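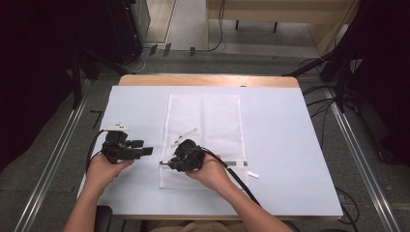 원격조작 시연 수집 과제 정기 점검회의 회의록

1. 개회 및 회의 목적
이번 회의는 직물류 취급 과제의 시연 수집 절차를 점검하고 다음 수집 기간의 운영 기준을 확정하기 위하여 일요일 오후 3시에 개최되었다. 의장은 Imogen Lockwood 책임연구원이 맡았으며, 전 회의록은 수정 없이 승인되었다. 첫 안건으로 세탁망 과제의 작업대 배치가 상정되었다. 현재 배치는 작은 목제 탁자 위에 밝은 색의 넓은 판을 깔고 흰색 세탁망을 그 중앙에 길이 방향으로 펼쳐 두며, 시연자가 앉은 자세에서 양손에 검은색 그리퍼를 하나씩 쥐고 조작하는 방식이다. 의장은 세탁망과 판의 색이 모두 밝아 그물 가장자리의 구분이 어려울 수 있다고 지적하고, 판의 색상 변경 여부를 금일 결정할 것을 요청하였다.

2. 참석 및 배포
참석: Imogen Lockwood(의장), Mahsa Yazdani(시연 수집 담당), Plornport 운영팀, Tapley 데이터 검수팀
원격 참석: Skumport 학습모델팀
불참: Ollville 장비지원팀(서면 의견 제출)
배포: 참석자 전원 및 Ollville 장비지원팀

3. 수집 현황 보고
Yazdani 담당은 5월 수집분으로 세탁망 과제의 시연 400건이 등록되었으며, 이 가운데 96건이 검수 단계에서 반려되었다고 보고하였다. 반려 사유는 지퍼 손잡이를 놓친 뒤 재시도 없이 종료한 경우와 시작 자세가 기준에서 벗어난 경우가 대부분이었다. 나머지 반려 건은 좌우 그리퍼의 기록 시각이 서로 맞지 않은 것으로, 별도 목록으로 정리되어 있다.
Tapley 검수팀은 지퍼 손잡이를 놓친 시연이라도 시연자가 스스로 복구한 경우에는 학습에 유용하다는 의견을 제시하였다. Skumport 팀은 이에 동의하되, 복구 구간에 별도 표지를 붙여 줄 것을 요청하였다. 의장은 반려 기준의 해당 항목을 개정하도록 지시하였다.

4. 시연 방법에 관한 논의
가. 손 시연과 원격조작의 병행
Skumport 팀은 손에 쥐는 그리퍼로 수집한 자료만으로는 로봇 팔의 도달 범위 제한이 반영되지 않는다고 설명하고, 동일 과제에 대하여 원격조작 시연을 일부 병행할 것을 제안하였다. Yazdani 담당은 원격조작의 경우 건당 소요 시간이 길어지므로 전량 병행은 곤란하다고 답변하였다. 협의 결과 원격조작 시연은 30건 정도를 우선 수집한 후 결과를 비교하기로 하였다.

나. 케이블 처리
그리퍼 케이블이 판 위를 지나가는 배치에 대하여 Ollville 팀의 서면 의견이 낭독되었다. 동 의견은 케이블이 세탁망에 닿을 경우 그물이 의도와 다르게 움직일 수 있으므로, 시연 시작 전에 여유 길이를 작업대 바깥으로 빼 둘 것을 권고하였다. Plornport 운영팀은 케이블을 팔에 고정하는 방안도 검토하였으나 손목 회전에 부담이 있다는 시연자 의견에 따라 채택하지 않았다고 설명하였다.

다. 동작 속도
검수팀은 일부 시연에서 파지 직전의 감속이 없어 접촉 시점을 판별하기 어렵다고 보고하였다. 다만 속도를 인위적으로 늦추면 동작이 부자연스러워진다는 반론이 있어, 접촉 전후에 한하여 속도를 낮추는 것으로 정리되었다. 한 손으로 망을 누르고 다른 손으로 지퍼를 당기는 순서는 현행대로 유지하며, 좌우 역할을 바꾼 시연은 별도 과제명으로 등록한다.

라. 시작 상태의 다양화
의장은 세탁망을 늘 같은 방향으로 놓을 경우 학습 결과가 해당 방향에 치우칠 우려가 있다고 언급하였다. 이에 방향을 조금씩 바꾼 배치와 망의 한쪽을 접은 배치를 추가하기로 하였다. 망을 완전히 뭉친 상태는 난도가 높다는 점을 고려하여 차기 과제로 이월한다.

5. 의결 사항
판의 색상은 현행을 유지하되, Plornport 운영팀이 어두운 색 판으로 비교 시연을 실시하고 결과를 제출한다.
반려 기준 개정안은 Tapley 검수팀이 작성하며, 스스로 복구한 시연은 표지를 붙여 등록한다.
원격조작 병행 수집은 Skumport 팀과 Yazdani 담당이 공동으로 주관한다.
케이블 점검 항목을 시연 시작 전 점검표에 추가한다.
기록 시각 불일치 건은 Ollville 장비지원팀에 이관하고, 원인이 확인될 때까지 학습 자료에서 제외한다.

6. 기타
Yazdani 담당은 시연자 교대 주기의 단축을 건의하였다. 장시간 그리퍼를 쥐고 있을 경우 후반부 시연에서 손 떨림이 기록된다는 이유이다. 의장은 취지에 공감하나 인력 배정과 연계된 사안이므로 운영팀의 검토 의견을 받은 후 재논의하기로 하였다. 신규 시연자 교육 자료의 용어 통일 건은 시간 관계상 다루지 못하였다.

7. 폐회
차기 회의 일정은 비교 시연 결과가 제출된 후 별도 통지한다. 추가 안건이 없어 의장이 폐회를 선언하였다.

작성: Mahsa Yazdani
확인: Imogen Lockwood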